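**Best way to get marks off a matt white tabletop?**

**hwangover22** - Jun 3, 2025

Right, hive mind. I got a new table for the spare room in December and I love it, but it's a smooth matt white top and it shows absolutely everything. I wipe it, I turn round, there are specks on it again. Little dark ones, pinhead size, dotted about. Some come off with a fingernail and some just sit there laughing at me.

So far I've tried a damp cloth, washing up liquid, and a spray called Omley that my sister swears by (smelt lovely, did very little). Picture of the worst bit:

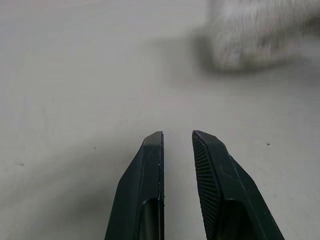

*Tabletop this morning, specks and all*

I don't want to scrub too hard in case I end up with a shiny patch. Any ideas before I give in and buy a tablecloth?

---

**zasus_and_tea**

Ooh, I have one of these! Bicarb paste. Spoonful of bicarb, tiny drop of water, dab it on with a soft cloth, leave it a couple of minutes and wipe off. Got felt tip off mine and I've got two kids so believe me it's been tested!

---

**pelmet**

Please don't put bicarb on a matt finish. It's a mild abrasive and you'll polish it without meaning to. You won't notice straight away, then the sun comes in sideways and there's a shiny circle exactly where you rubbed. Ask me how I know.

---

**zasus_and_tea**

Mine's been fine for years, but fair enough, maybe mine's tougher. I don't rub, I dab.

---

**Skornach_Shed**

Do you know what the top's made of? Makes a big difference. If it's painted, go very carefully. If it's one of the wipe-clean ones you can be a bit braver. And the greyish mottling, is that on it or in it? My desk has a faint cloudy look all over and I spent a whole afternoon trying to clean it off before I worked out it was meant to be there.

---

**hwangover22**

No idea what it is, the label's long gone. It does feel hard and a bit plasticky. The mottling is very faint and doesn't shift at all so I'm going with "meant to be there". It's really only the dark dots that bother me.

---

**pelmet**

Then I'd start with warm water and a microfibre cloth, and dry it straight after with a second one. Half the marks on mine were dried-on drips. For anything left, a plastic card held nearly flat and pushed gently. No knives!!

---

**gravyboat700**

Melamine sponge, ten seconds, job done. Don't know why we're all tiptoeing.

---

**pelmet**

A melamine sponge is basically very fine sandpaper. On matt white. No.

---

**gravyboat700**

I've done my kitchen worktop with them 1,000 times and it looks brand new.

---

**pelmet**

Is your worktop matt?

---

**gravyboat700**

...no, it's gloss. OK, test it on the underside first then.

---

**Skornach_Shed**

Agree with testing underneath. Also worth checking where the dots are coming from - if they keep coming back after a wipe then it's dust or fluff landing on it. I had a dark wool blanket on the shelf above my desk and that was the whole mystery.

---

**hwangover22**

Update! Did the warm water and two cloths. Most of them have gone, so they were just grubby bits, which is slightly embarrassing. There are still two that won't budge, even with an old library card. I'll try a dab of the bicarb on the underside tonight (sorry pelmet) and see what it does.

---

**pelmet**

Dab. Don't rub.

---

**zasus_and_tea**

That's what I said!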